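Home | Galleries | Workshop | Contact

Desk and Table Accessories: Gallery
March – by Lindiwe Steyn

The Nkuna workroom reopened this month with new tables and a fresh set of baskets, mats and trays. Agnes Buchanan chose most of the pieces, and Guoqing Zeng did the finishing. Visitors are welcome to handle anything that is out. The room is open until 5 p.m.

The tables came first. We wanted a pale wood with plenty of grain and a smooth finish, so that a pencil or a paper clip shows up and crumbs wipe off in one pass. Guoqing spent most of the winter on the tops – he sands by hand between coats.
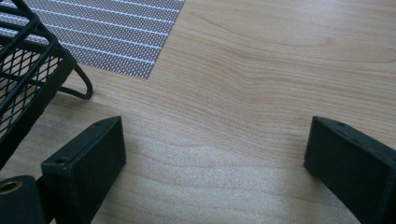 Black wire mesh holds up well on light wood. The mesh lets dust fall through, and the looped wire foot is easy to lift and clean under. Agnes likes a flat mat nearby, gray with thin white stripes, for anything that might scratch the finish.

Baskets are sold singly or in pairs. Mats can be ordered through Orinden in batches of 38, and smaller orders can be added to ours if you ask before the end of the month. Table tops are made to measure. Send the length and width to Lwazi Zulu at the front desk, and allow a few weeks – longer for anything with rounded corners.

Recent galleries
Shelves and Brackets at Ivness
200 Drawer Pulls
Vusumuzi Visser: Stools and Benches
The Iridari Kitchen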